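Soil and Water in the Landscape
Unit 2 Handout: Infiltration and Surface Runoff
Instructor: Nosipho Moodley
Laboratory sections: Yolandi Molefe

Infiltration is the movement of water from the ground surface into the soil. When rain falls faster than the soil can take it in, the excess collects in low spots and then moves downslope as runoff. Students should be able to define both terms before the first laboratory section in October.

Sandy soils have large pores and generally take in water quickly. Clay soils have small pores and take it in slowly. Traffic presses soil particles together and closes the larger pores, whatever the texture.
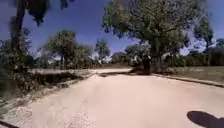

Figure 1. Unpaved road with a loose, sandy surface.

Plant cover also affects the rate. Stems and leaf litter slow the flow of water, and roots open channels into the soil. Bare ground may form a thin crust under heavy rain.

For the written exercise, assume a plot of 300 square meters that receives 2 millimeters of rain. The 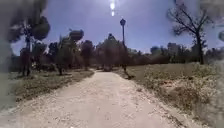

volume received is found by multiplying area by depth, with both expressed in meters. Show all units. Answers are limited to 500 words and must be submitted through the department office.

Required reading: Womitz, chapter two, on pore space and bulk density.

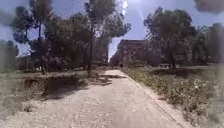 Why does runoff often increase after a long wet period?
The pores already hold water, so the soil has less room to store new rainfall.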